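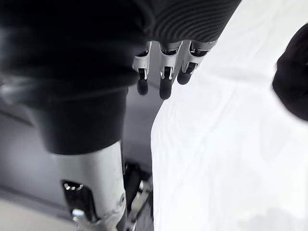

Wrist view, right on the edge of the white cloth. Three fingers, black fingertip pads.

Stornstead Hand Set, student release

Recordings made by the robotics club at Stornstead for its autumn project on cloth handling. The set was put together for the Piritz student challenge and is shared so that other school and college teams can train on it.

Contents
618 episodes in 2 folders, train and held_out. The held_out folder has 80 episodes and should not be used for tuning. Each episode holds wrist video, joint positions and a short text label giving the task. No episode is longer than 300 frames after trimming.

Tasks
Labels come from a fixed list: reach, pinch, lift, drag, fold, release. A label names what the operator was asked to do. Whether it worked is stored separately in the field "outcome", filled in by a second club member from the video.

Layout
episode folder / wrist video, joints.csv, label.txt, outcome.txt
Joint angles are in degrees. Time is in seconds from the first frame. Rows in joints.csv match video frames one to one.

Known problems
White cloth is overexposed in many episodes and fine creases are lost.
Sleeves and covers on the arm can fill a large part of the wrist view. We have not masked them.
Objects near the border are often out of focus.
Early October episodes were logged with finger 1 and finger 3 swapped. The column names have been corrected, but older copies of the set still have the fault. Check that your copy has the file CHANGES.txt.

Loading
The Zulance reader opens the set without changes. For the Luo baseline, run convert.py first, then point the config at the output folder. Neither tool is bundled.

Use
Free for teaching and for student competitions. Please name the club in your write-up. Report faults through the issues page and give the episode number.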